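Chapter 5
Where the Water Goes: Slope, Soil, and the Shape of a Town

I grew up in Cladton, at the bottom of a hill, and for most of my childhood I thought every family spent part of October carrying boxes up from the basement. My cousins in Okside lived up on the ridge and had never owned a sump pump. Same county, same storms, and their basement had carpet! I didn't know it then, but I was already asking the question this chapter is built on: when rain lands on a piece of ground, what decides where it goes next?

In Chapter 4 we followed water through the air and left it falling. Now we pick it up at the surface, where it has three basic choices. It can soak in (infiltration), it can run off downhill, or it can sit in a low spot until it evaporates or finds a crack. Most storms give you a mix of all three, and the mix changes by the hour. Dry, loose soil will drink up the first part of a storm and then slow way down once the spaces between the grains fill.

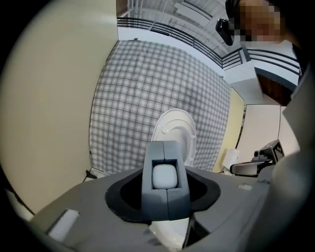

Figure 5.1 Grey finger jaws pressed together, with a white pad set in the opening.

Soil texture matters more than most of my students expect. Sand has big gaps and lets water through fast. Clay has tiny ones, and plenty of them, so it holds a lot of water but takes forever to let it in. If you've ever watched a puddle sit in a clay yard for days, you've seen it for yourself. Section 5.2 has a jar test you can do at home with a scoop of dirt, some water, and a drop of dish soap. Start it the night before you read that section, please. The clay takes its time settling and I always forget.

Slope is the other big piece. We'll spend a good part of the chapter on the Casado Creek watershed, which covers 2674 acres and drains both towns. Its highest point is on the Okside ridge, and everything that runs off the west side of that ridge ends up, sooner or later, near my parents' old driveway. You'll trace the boundary yourself on the map in Section 5.3 (use pencil, you will erase a lot).
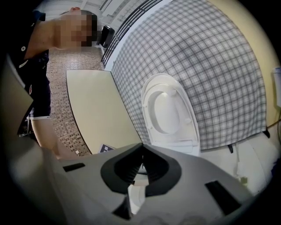 Figure 5.2 A person leaning in, with a black horseshoe-shaped opening in grey housing nearby.

Then there's pavement. A parking lot infiltrates almost nothing, so a field that used to soak up a gentle rain starts sending it straight to the storm drain. When the Zundus shopping center went in, the creek began rising faster after storms, and we'll look at the before and after graphs in Section 5.4.

Before you go on, take 10 minutes and sketch your own block from memory. Mark the high spots, the low spots, and every drain you can remember. Keep the sketch, you'll need it for the first exercise.

Words to watch for: infiltration, runoff, watershed, divide, saturation, permeability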